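Flarnholm Refill and Reuse Room: progress report to the Goel Fund

November 9, 2019

Period covered: April to date

You asked for something shorter than last time. I have taken this to heart and removed the section on the history of the jam jar.

Where we are

The room at Flarnholm has been open since April, two afternoons a week, and your grant has so far paid for shelving, the big sink, a second-hand table, labels and a quantity of bottle brushes that seemed reasonable when I ordered them. People bring in clean empty containers, we sort them, and other people take them away full of rice, lentils or washing-up liquid from the Esine bulk order. On a good afternoon the two groups are the same people. On a bad one they are the first group only.

We said we would run 15 sorting sessions by now and we have run 11. Two were lost to the boiler and one to a clash with the Fodgate flower show, which had booked the hall first and said so at length. The other I cancelled myself, having a cold. The missing sessions will be made up before the end of the grant, mostly in the evenings, and there is no extra cost apart from the lighting.

Money

We are slightly under on equipment and slightly over on hot water. I had budgeted for rinsing. I had not budgeted for peanut butter. With your agreement I would like to move £9 from stationery to heating, a sum I realise is hardly worth the paragraph, but your guidance notes say any movement between headings must be requested in writing, so please take this as the request.

The storage problem

The shelves filled faster than planned. Some 15 crates are now stacked along the back wall of the store, and the ones at the bottom have become more or less theoretical. Glass is easy: it goes out almost as soon as it comes in. Plastic is slower, particularly anything with a lid we don't have. We have a box of lids too, of course, and they belong to other containers, presumably in Fodgate.

From next month we will turn away plastic that arrives without its lid, unless it is wide enough to be useful as a scoop or a plant pot. I expect to be unpopular for a fortnight.

Sorting

The first plan was to sort by size. This lasted until we found that everybody has a private idea of what "medium" means. We now sort by what the thing could hold next: dry food, liquids, or neither. Everything gets tipped out on the table first, and we put a cloth down to stop the round ones making a run for the floor. It cuts the noise as well, a point the choir next door has been gracious enough to mention. 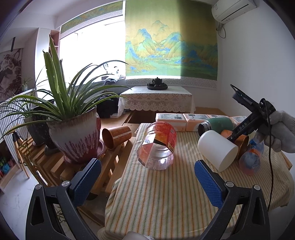 Standing things upright before they are sorted has been tried and given up. They fall over, somebody stands them up again, and a pleasant half hour goes by with nothing decided. Lying down they at least stay where they are put, and it is easier to look into the neck of a bottle without lifting it.

Old labels remain the chief nuisance. Paper ones soak off overnight. The plastic sleeves have to be cut, and printing straight onto the bottle doesn't come off at all, so we put our own label over the top and hope the contents are believed.

Still to do

The price list needs redoing in larger type. The drying rack is on order and has been for a while. We have also promised Esine a proper count of what we return to use, and I will start it once I can reach the bottom crates.

The receipts follow by post. One of them has been in the sink but the total is legible.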